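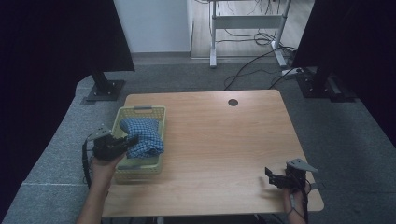

Malabanan (rated M, mild violence, a great deal of rain)

I went to see this on the strength of the poster, and I'd like to put it on record that the poster is very good.

Teodoro Padilla plays a retired ferry pilot who agrees to one last crossing, having apparently never watched a film himself. His passenger is a runaway bride (Maribeth Lumbao, easily the best thing in it) with a suitcase she won't open. They spend 40 minutes discussing the suitcase. Then the engine fails and they discuss the engine.

Lumbao can do more with one raised eyebrow than the script manages in two hours, and there's a lovely bit where she teaches him to cheat at cards — badly, and then less badly. Padilla mostly looks at the horizon. He has a good face for it.

The villain turns up so late that I took him for a customs officer. The man behind me laughed all the way through his big speech, which I don't think was the idea.

I won't say what's in the suitcase. My sister guessed it during the trailers and has mentioned it twice since.

Two and a half stars, one of them for the eyebrow.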